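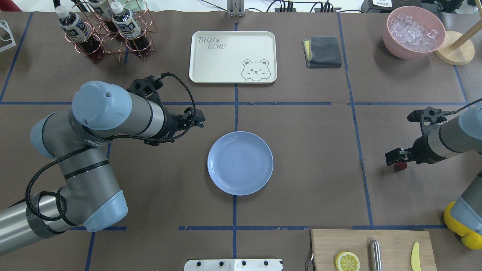 How do you lay out a drinks table in a small kitchen?

Canan Dönmez
I'm having my sister's family over in April and want iced tea set out so everyone helps themselves. I love blue tape for giving each thing its own spot, but I can't decide where the ice bowl should live. Any ideas, dear people?

3 comments · 193 shares

Nurhan Karabulut
Put the ice in a back corner, well away from elbows, with the tray at the back in the middle and a folded towel and sponge beside it. My mother always kept a towel by the ice, and I still do (drips everywhere otherwise!). 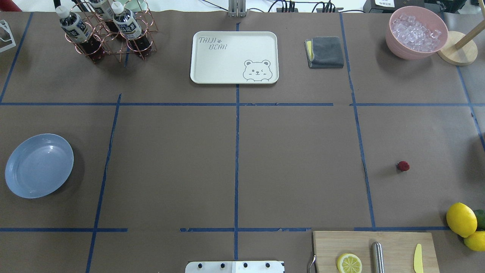 Tea bottles in the wire rack, with the tray and folded towel to the right.

Ferhat Kahraman
I'd skip the tape, but a bottle rack is lovely. Chill the tea first.

4 comments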